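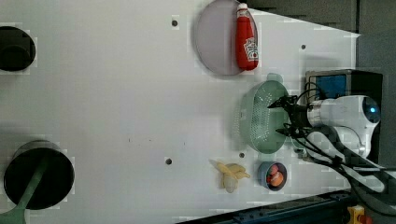
Workshop > Notebooks > Grippers > Danex fingers, August

Danex fingers vs the old Lader pads, colander work

Right, picking this up from Melaniia's page. We've got the pointed two-finger set on the white arm and I wanted to see how it compares with the Lader pads on awkward kitchen stuff. Same layout as last time so the numbers mean something: colander in the middle, plate with the ketchup on it, bowl, banana, the dark pots over on the left. I keep the colander long side up and down the table - turn it and the approach angle changes and we're comparing nothing.

Settings first before I forget. Controller is the Lysenko one, speed limit as before, force threshold 334 (whatever units that menu thinks it's using, Melaniia is still asking them). I did try 915 for a bit and went straight back down, the colander wall bowed in a way I really didn't like!

The job is just to take it by the right-hand wall, lift, hold, put down. Lader pads managed 7 out of 13 when Melaniia ran them. Danex got 11 out of 13 from me this morning, and I was pretty chuffed with that. The two misses were both the same thing, lower finger coming down on top of the rim and riding along it. I nudged the approach point a little to the right after the second one and it stopped happening, though I haven't done a full set with the new point so don't go quoting it yet.

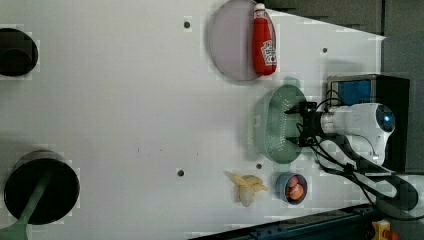 Fingers spread wide over the right side of the colander, nothing gripped.

I like the wide opening. With the pads I was forever fiddling to get one of them inside without clipping the far side, and the thin tips just go in. What I don't like is how little they touch once they're there, so the colander can swing about that one spot. Rubber sleeves? Pleltwood do some, I've asked for a price.

Cables still need sorting. They hang in a big loop under the wrist and I'd like them tied back further up before we try reaching over to the pots.

Still to do: banana (those peel flaps are going to be a pain), then the ketchup bottle off the plate. Full 13 again with the new approach point. Write down the sleeve size BEFORE ordering this time.

M. Marchuk

Comments

Melaniia Ostapchuk: My 7 was with the threshold lower than yours, check my page. Might be worth redoing the pads at 334 to be fair to them.

Matvii Marchuk: Ah, missed that. Will do the pads again after the banana.

Melaniia Ostapchuk: Do them before, you'll be in a mood after the banana.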